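Mail and Parcels at the Buria Counter: Your Questions

The same handful of questions come up again and again, so we've gathered them in one place. If yours isn't covered, come in and ask. We like a chat, and the line moves faster than it looks.

Who can rent a mailbox here?

Anyone with two forms of ID, one of which needs a current street address on it. You don't have to live in Buria itself, and plenty of our box holders drive in from the farms out past Herura once a week or so. Businesses are welcome too. Bring whatever paperwork shows the business name, and if several people will be picking up, bring their names along and we'll put them all on the card at once (it saves everybody a second trip).

How many boxes are there, and is there a waiting list?

We have 134 boxes in all. The small ones come free fairly often. The large ones hardly ever do, as the people who have them tend to hang on to them for years, and we can't say we blame them. Ask for Pushpa Chauhan and she'll add you to the list and call you when your turn comes.

What should my address look like?

Your name goes on the first line, our street address on the second, and your box number after a number sign at the end of that same line. Please leave off the words "PO Box." We're a private mail counter, and some senders' computers will turn away an order the moment they see those two letters. If a form has a separate space for an apartment or unit, put the box number there and all will be well.

Will you take a package from any carrier?

Yes, any of them. Somebody is here to sign all day long, and we'll leave a yellow slip in your box when something comes that's too big to fit. The slip has a shelf number on it, so do bring it up to the counter with you.

How long will you hold a package?

28 days from the date on the slip, and there's no charge for that. If you'll be away longer, call us before you go and we'll work something out. We once kept a rocking chair for Lalit Jaiswal through most of a winter, and we got rather fond of it.
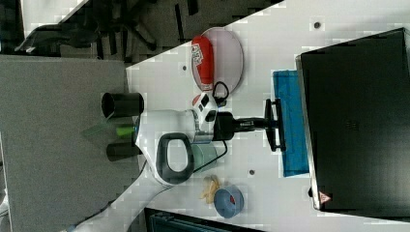 Birthe Þórarinsdóttir wrote in to say that she'd gone a good bit past the limit while visiting her sister, had clean forgotten to call, and found her parcel still waiting when she got home. She would like other box holders to know that a late phone call is better than none. We agree with her, and we do try to reach you before we return anything to the sender.

Can someone else pick up my mail?

They can, as long as their name is on your card. For a one-time pickup, a signed note will do — please put your box number on it and have them bring their own ID. We know it feels silly when we've all known each other for ages, but we ask it of everyone.

What happens to my mail if I give up my box?

Tell us your new address and we'll forward first-class mail for two months. You pay the postage, which comes out of a small deposit you leave with us, and whatever is left over goes back to you. It's a good idea to tell your bank and your doctor's office yourself, and early, as they can be slow to catch up.

What can't you accept?

Live animals, anything that leaks, and anything that needs to stay frozen. Baby chicks have to go through the Srivastava depot, where they have a warm room and a good deal more patience for the noise.

Who do I call about a missing package?

Start with Pankaj Negi at the counter. Have your tracking number handy, along with the name of the store and the day it was sent.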